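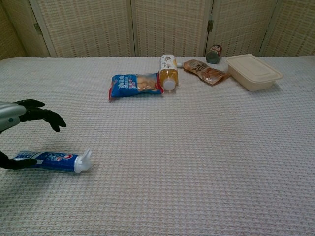 Dindo Grasp Planner for multi-finger hands

By Quang Vũ, product documentation, Teltelcombe
February

Dindo is a software package for planning how a robot hand takes hold of everyday goods on a table. It receives depth and color data from your camera, finds the separate items, and gives back a ranked list of grasps with the arm motion for each one. It runs on the robot's own computer or on a second machine in the same network.

We wrote Dindo for mixed tables, where a tube, a bottle on its side, a soft snack bag and a lidded food container can be together on one cloth. Many planners are good with boxes and have difficulty with packaging that bends or reflects light. Most of our work in version two went to this kind of packaging.

What is in the package

Perception module. It separates the items from the table surface and from each other. When two items touch, for example a bag with a bottle against it, the module keeps two hypotheses and lets the planner choose the safer one. Patterned tablecloths are supported. Please record the empty table one time during setup, because the module uses this recording as the background.

Material hints. Each item receives a label from a short list: rigid, squeezable, film, pouch, unknown. The label changes the closing force and the speed of the fingers. A toothpaste tube is treated as squeezable, so the fingers stop at first firm contact and do not continue to the force limit. You can edit the list in a plain text file.

Grasp planner. It samples up to 1000 candidate grasps per item and removes those that collide with the table or the neighbors. The remaining ones are scored for stability, reach and finger clearance. For flat items the planner also proposes a slide to the table edge, if you allow this in the settings.

Two-arm option. Both arms share one collision model, so one hand can wait above the table when the other hand makes contact with the item. The waiting hand keeps a minimum distance, which you set in millimeters. The default is 30.

Tuter viewer. This is the desktop tool for looking at plans before they are executed. You can step through the motion, change the order of the grasps, block a region of the table, and save the session for later replay. Tuter does not need a robot connected.

Requirements

Linux, 64 bit, with 16 GB memory or more. A graphics card is recommended for the perception module but the planner alone works without it. One calibrated depth camera is the minimum. A chest-mounted camera is fine when the transform to the robot base is published. Hands with three to five fingers are supported through a description file, and we can prepare this file for you if you send us the drawings from the hand supplier.

Performance

In our own test set of household packaging, the first grasp in the list succeeded in 89 percent of the trials. Planning for one item takes about two seconds on the reference computer. Clear bottles and very shiny film are still the weakest group, and we advise you to use the slow approach speed for them. The test set and the scoring script can be requested by license holders.

Known limits

Dindo does not read the text on packages. It does not know if a cap is fully closed, so please set the "keep level" flag by hand for anything with liquid inside. Standing items close to the back of the table can be outside of the arm's reach even when the camera sees them well. In this case the plan list for the item will be empty and the log shows "no reachable pose".

Licensing and support

A license covers one robot, with either one or two arms. The trial version has all functions and works for 29 days. Support is by e-mail, and Somkiat Sangkhawat is the contact for calibration questions. Integration on site is done by our partner Thaweesak.

Last updated: February

Comments

Paora Te Moana
Does the material file reload when the planner is running, or must I restart it? I changed pouch to a lower force and saw no difference.

Quang Vũ
Paora, you must call the reload service, or restart. Saving the file alone is not enough. I will add this to the manual.

Yaowalak Kongkaew
We used the trial with a four-finger hand. The description file took us one afternoon, mostly the thumb joint. After this the plans looked sensible. I would like to have the Tuter viewer on Windows also.

Kamol Suksawat
Second the request for Windows. Also the blocked regions are lost when I change the table height, is it a bug?

Quang Vũ
Kamol, yes, it is a bug. It will be corrected in the next release. Until then please save the regions to a file before you change the height.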